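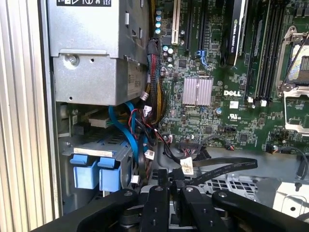

Notes for the talk – keep to 17 min, leave the rest for questions. Slides in brackets.

[1] Title. Thank Cremilda for the slot. Say who did what: Cleiton Araújo did the controller, I did the data side, Teixeira lab let us use the bench.

[2] The problem. Taking apart old desktops. People do it fast, robots do it badly. Why? Not the screws. Screws are mostly solved. It's the cables.
- cables bend, hide stuff, look alike
- no CAD model for "the way somebody routed it years ago"
- same model of PC, two units, wires in different places

Pause here. Let them look at the inside of the case a bit.

[3] What others do. Fixed camera overhead, plan the full path, go. Works fine on a bare board. In a case the drive cage and the gripper block the view right when you need it. Don't spend long on this slide!! Last time I lost 5 min here.

[4] Our idea, one sentence: **look from the wrist, move a little, look again.** Short steps. Every step the policy gives a motion plus a guess at how wrong it could be. Guess is big – back off and take another look from a new angle. We call that the "peek" step. Name of the whole thing is Jellurau, don't explain the name.

[5] Training
- 60 hours of teleop, one arm
- task: reach a named part (drive latch, memory slot latch, power plug) without snagging a cable
- labels from the operator, button press when they felt a snag
- Ultau board for the force readings, sampled faster than the camera so we average over each step
- drives with the blue latches turned out to be the easy ones, strong color, say so before somebody asks

[6] Method detail. Only if the crowd looks technical. Two heads, shared encoder. Error head trained on held-out runs, *not* the same runs as the motion head. We got this wrong at first and the error guess was way too sure of itself. Cleiton caught it. Good story, keep it short.

[7] Results
- snags per session: 26 with the plain policy, 2 with peek
- same cases, same start poses, order shuffled
- cost: slower. Peek adds time on nearly every reach, more when the light is bad
- without the force signal it still helps, just less

Say the number slowly. Then say the slower part right after, don't burry it.

[8] Where it breaks
- flat ribbon cables. Edge-on they're a thin line, the error head doesn't see them and stays calm
- black cable close to the black fingers. Same problem really
- shiny metal – cage, brackets, heatsink – glare changes with every move
- never tested on laptops. If asked: no, not this year

[9] Wokier comparison. Their planner, our cases. Be fair: it was built for open fixtures and we ran it with default settings. It beat us on speed. Show the speed plot first.

[10] Next
- gray tape on the fingers, cheap fix, try in March
- second view from the side?? ask Cremilda if she minds me mentioning it
- pulling plugs, so far we only reach them

[11] Thanks, code link, questions.

If short on time skip 3 and 6. If the video wont play just talk over slide 7.

Likely questions:
- why not depth? – tried it, noisy on bare metal at close range
- does peek ever loop forever? – capped, then it stops and calls the operator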